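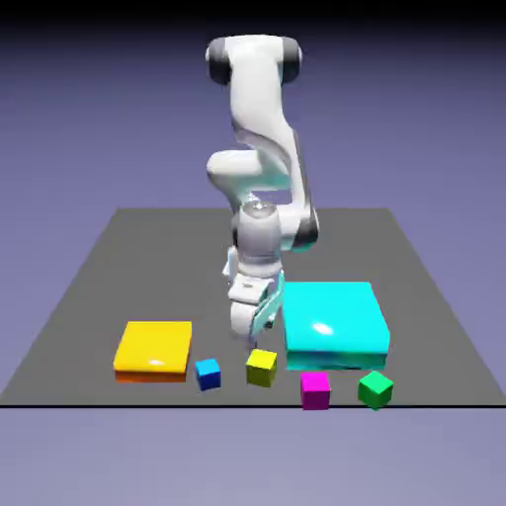
Grellent two-channel preamp for upright bass

$300, in stock, power supply included

So, the Grellent, and I'll say up front that I'm fonder of it than a shop owner should be of something he has a pile of in the back. It's made by Ameck, it's a small floor box, and its whole job is to get an upright bass through a PA or an amp without it sounding like someone flicking a rubber band on a shoebox. If you play jazz in rooms where the drums are right behind your head and the piano lid is open, you already know what I'm talking about.

I played upright for years before I started selling gear, and I still do, mostly trio stuff and the odd singer who wants everything in D flat. I've owned a silly number of preamps. Most of them were designed by people thinking about acoustic guitar, and you can hear it the moment you dig in on the E string. The Grellent was clearly voiced with a big wooden bass in the room. Leave every knob at noon, plug in a piezo, and you get a note with a front and a middle and a decay, and then you can go talk to the drummer about the intro.

What it does

Two channels. Channel one is for your piezo, with a very high input impedance so the low end doesn't vanish. Channel two takes either a second pickup or a small clip-on condenser mic, and there's phantom power for it on a little recessed switch at the back. You blend the two with the big center knob, which is the one you'll be reaching for all night (it's the only one with a rubber grip, so you can find it in the dark).

Each channel has its own high-pass filter. I can't tell you how much I love this. On the mic side I run it pretty high and let the pickup carry the bottom, and the boom that used to creep in whenever the stage was hollow is just gone. There's also a phase flip on channel two. Try it every single time you set up. Half the complaints I get about "thin" sound are two sources fighting each other, and one push of a button sorts it out.

The EQ is simple: bass, a sweepable mid, treble. I wish the treble went down a touch further, and I've told Ameck so. Some piezos are so scratchy up top that you want to throw a blanket over them, and this gets you most of the way there but you may still want to roll a bit off at the amp.

Then you've got a mute footswitch, which silences everything and keeps the tuner out live, and a second footswitch for a boost. The boost has its own level trim on the side. Bass solos, arco passages, the ballad where the leader suddenly asks for more of you and less of everyone else. I set mine low, just a nudge.

Connections

Balanced XLR out with a pre/post EQ switch, so you can send the sound engineer a clean signal and keep messing with your own stage sound in peace. Quarter-inch out to your amp. Tuner out. An effects loop on one jack, so you'll need a Y cable, and no, there isn't one in the box (I do sell them, ask me to throw one in). Ground lift, thank goodness.

It runs on the supply that comes with it or on a 9-volt battery. The battery won't do phantom power for long, so if you're using a condenser, please plug into the wall. With only a piezo I've gotten through nearly 7 hours on a fresh one, which for me was a rehearsal, a gig, and a bit of a late sit-in.

How it sounds with different pickups

I get asked this more than anything, so here are my notes. They're just my ears and my bass, an old plywood thing with a repaired neck and steel strings.

Bridge-wing piezo: this is what it was made for. Full, a little dark, lots of finger. I cut a bit at the low mids and leave everything else alone.

Firnamov clip pickup: brighter and quicker, great for walking lines at faster tempos. I pull the treble back to nine o'clock or so and use the high-pass sparingly. Bow sound is a bit edgy on its own. Add the mic and it calms right down.

Magnetic pickup at the end of the fingerboard: works fine, but use the pad on channel one or it'll get crunchy when you really pull. If you like that long, singing sustain, you'll get it in spades. I find I miss the wood, so I blend in some mic.

Mic only: lovely in a quiet room. In a loud one, no. I've tried. Set the blend two-thirds toward the pickup and you'll be happier.

Gut strings: I had a customer bring his bass in strung with plain gut and we spent a good part of a Saturday on it. Gut has less output, so you'll turn the gain up further than you expect, and there's a small amount of hiss up there at the very top of the knob. You won't hear it once the band's going.

A real night with it

I took my own Grellent to Jaidee in September. If you've never played there, it's a long narrow basement with a low ceiling and a stage in one corner, and the house system is two speakers on poles. Lovely crowd, awful spot for a bass. There's a note somewhere near the open A that makes the whole stage hum, and every bass player I know has some trick for it, up to and including stuffing a towel in the tailpiece.

I put the high-pass up, swept the mid down until the hum eased off, flipped the phase, and that was it. Soundcheck took a few minutes. The pianist, who normally asks me to turn down, asked me to turn up in his direction. We did a long slow version of a tune with nothing but brushes and bass for the first chorus and I could hear every note as it left my hand — that doesn't happen in that basement. I drove home in a very good mood.

Okay, one gripe from that same night. The status light is bright blue and very bright. On a dark stage it's like having a tiny police car by your foot. I've put a bit of gaffer tape over mine.

What I don't love

The light, as above. The treble control, as above. The single-jack effects loop. And the paint, which is a nice soft black but marks if you keep the box loose in a gig bag with an endpin and a rosin tin. Get a pouch, or use a sock, I really don't mind.

It's also not the smallest thing out there. It'll fit in the front pocket of most bass bags, but if you bike to gigs with your life strapped to your back, measure the pocket first.

Who should skip it

If you only play acoustic, or always through your own combo in small rooms, a plain buffer for a lot less money will do you nicely, and I'll happily sell you one of those. If you play electric most of the time and upright twice a year, same answer. And if your pickup already has an onboard preamp, talk to me before you order. Some combinations work well and some are a noisy mess.

Cello players, though — yes! I've sold several to cellists who improvise with loopers, and they keep coming back to tell me about it. Set the high-pass higher than a bassist would and start from there.

In the box

The preamp, the power supply, four stick-on rubber feet, a battery, and a fold-out sheet from Ameck with sample settings. The sheet is decent. I also put in my own page of notes with the starting settings I use for each kind of pickup, scribbles and all.

Ordering and trying one

Orders that reach me before noon go out the same day. You can send it back within 7 days if it isn't for you, and I only ask that you try it at a real gig or at least a loud rehearsal first. A preamp in a bedroom tells you very little. Keep the packaging, please, and leave the rubber feet off until you're sure.

If you can get to the shop, bring your bass. I have a couple of amps set up, a small PA, and enough floor space to stand back and listen while I play your instrument for you (or the other way around, if you'd prefer nobody touch it, which I completely understand). Drop me a line first so I can clear the room, particularly if you've got a student hour to avoid.

Warranty is two years, handled through me. So if something goes wrong, write to me and not to the factory, and tell me what you had plugged in when it happened. I keep one loaner Grellent on the shelf for people with gigs coming up. It's scratched, and someone has written the set list from a wedding on the bottom in silver marker, but it works fine.

Goes well with

Firnamov clip pickup
Clip-on condenser mic with bridge mount
Y cable for the effects loop
Padded pouch, black, fits the Grellent with its supply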